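Two Nights in Urnby, and Why I'm Going Back

I picked Urnby because the ferry was cheap and the guesthouse had a bathtub. That was the whole plan. I had a long weekend in July, a backpack with a broken zipper, and a sister who told me there was nothing to do up there. Well, I've been home for a month now and I still bring it up at dinner, so somebody owes me an apology!

The town sits at the end of a bay and has 957 residents, which you'll know because it's painted on the sign at the dock (the 7 was fresher than the other two numbers when I walked by). Most visitors get off the boat, buy a coffee, take the bus to the Skodisum cliffs and leave again by five. I get it. The cliffs are gorgeous and I took far too many photos of them. But the bus brings everybody back to the dock with an hour to kill, and the town has started wondering how to make that hour into a night.

The Grímsdóttir guesthouse was my base. It was built in 1890 for a family of fish merchants and the floors slope so badly that my water bottle rolled under the bed twice. Eleven rooms, no elevator, breakfast at eight sharp. The bathtub was as deep as promised. I paid 79 a night including breakfast, and when I asked about a late checkout the woman at the desk just shrugged and said the boat wasn't until three anyway.

Dinner is where a lot of small places lose me, and I'll admit I had packed granola bars. There are two restaurants and one of them closes when the cook goes fishing. The other one, down by the net sheds, does a fish soup with so much dill in it that I smelled like a pickle jar on the walk home, and I ordered it again the next night. Bring cash. Their card machine works when the wind is from the south, or so the waiter claimed.

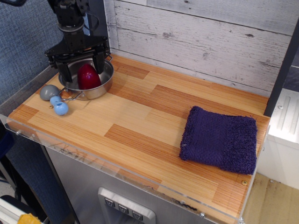
A little steel pot, something shiny and red inside, and a black gripper.

Saturday is market day, and if you can only manage one night, make it Friday so you wake up to it. The stalls run along the harbor wall from nine until everything's gone. I bought rhubarb jam, a pair of wool socks I did not need in July, and a secondhand paperback in a language I can't read (the cover had a very good goat on it). By eleven the day crowd comes off the first boat and it gets tight, so go early and then wander up the hill while they shop.

Up the hill is the start of the Ristska trail. The people at the tourist desk are very proud of it and they should be. It's a loop, marked with yellow posts, and it took me most of an afternoon with two long stops for sitting down. You climb past the old drying racks, then through birch scrub, and then suddenly you've got the bay on both sides of you. I met four other hikers all day. At the top there's a shelter with a bench and a guest book, and I spent a happy half hour reading complaints about the weather going back years.

The trail is also what the locals argue about. The town capped the summer boats at 200 passengers a day this year, and opinions at the soup place were loud. The guy who rents bikes thinks it's killing him. My guesthouse thinks it's great, as people who can't get a seat on the return boat have to sleep somewhere. I can only tell you that it made the place nicer for me, and that I booked my crossing three weeks ahead and still got the early one.

A few practical bits. Pack a real rain jacket. The grocery store shuts at six and stays shut on Sunday, so buy your trail snacks before then. If you're taking the bus to Skodisum, sit on the left going out. And ask for a room at the back of the guesthouse, the front ones get the boat horn at 6:40 in the morning.

I've already put my name down for September, when the berries are in and the summer boats have stopped. My sister is coming too. She's bringing her own towel, for some reason, and she wants the room with the tub.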